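Fitasora Publishes Results of Household Chore Trials for Robot Arms

Tidying tasks improve in simulation; laundry and wet dishes remain out of reach

LELLBRIDGE, December – Fitasora, a developer of test software for service robots, today published results from Midutlow, its benchmark for household and shop-floor chores. The benchmark asks whether a single arm with a two-finger gripper can complete an ordinary task from start to finish without a person stepping in.

Midutlow contains 300 tasks in simulation. Each is run with the objects in changed positions and the room finishes swapped between runs. A smaller set is then repeated on hardware at the Michailidis workshop in Lellbridge. The full release covers 2,000 simulated runs and 1,000 hardware runs.

Picking up rigid objects and placing them in open containers is the strongest category. Most failures there come from thin items lying flat, where the fingertips close above the object or push it along the surface. Upright placement is harder than pickup. An arm that grips a pen near one end will often touch the rim of the cup on the way in.

Results fall sharply for soft and wet items. No system tested could fold a shirt and stack it to the standard set in the protocol. On the shop floor, sorting loose fasteners into bins was reliable only when the parts did not overlap.

"The short answer is that a machine can clear part of a desk, slowly," said Evanthia Gkikas, head of evaluation at Fitasora. "It cannot yet be left alone with a kitchen. We score the whole chore, and a run that ends with one item on the floor is a failed run."

Time was also recorded. On hardware, arms took up to 2 minutes to put away one small item, including retries. Sohail Hashmi, who manages the workshop trials, said speed was limited mainly by regrasping. "The travel is quick. The second and third attempts are where the time goes."

Simulated and hardware scores agreed closely for rigid objects and poorly for cloth. Fitasora advises against using the simulated cloth scores for purchasing decisions.

Task files, scoring rules and run logs are available to registered users. The next release will add drawers and hinged doors.

Desk-tidying task, marker and mesh pen cup, simulation view:

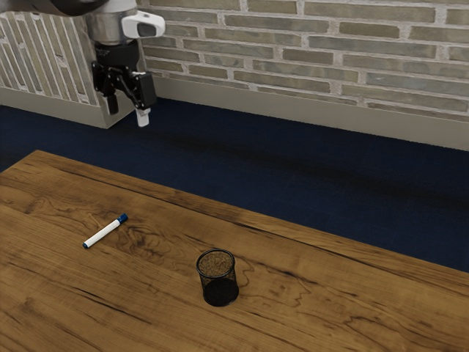
Media contact

Anitha D'Souza, Fitasora press office, Lellbridge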